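**Ticket 127 — cream caps losing shape on the display rack**
Status: open
Location: Predomport shop, front table
Product: Mustik baseball cap, off-white

Reported Sunday. Caps left on the rack overnight come off with creases across the crown and a fold down one side. Customers are asking if they are seconds. 18 caps on hand, 4 bad enough to pull from sale.

Tried so far:

- Moved the rack away from the window. No change.
- Hung one cap per arm instead of two. Fewer new creases, old ones still there.
- Steamed one cap for 15 seconds and reshaped it by hand. Crown came up fine, side fold came back by closing.
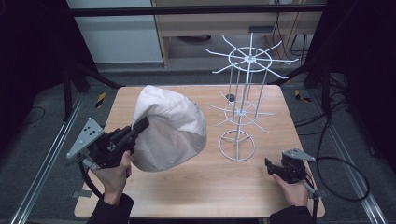 Checked the delivery carton next. The caps came in from Clornamness nested flat with the crowns pushed in, so at least some of the creasing was there before we hung anything. The Roman caps ship with a paper form inside and hang on the same kind of rack with no trouble.

Next step: stuff the 4 pulled caps with tissue, leave them on the shelf until Sunday, then hang them again — one per arm. Asked Clornamness if they can send forms with the September order. No reply yet.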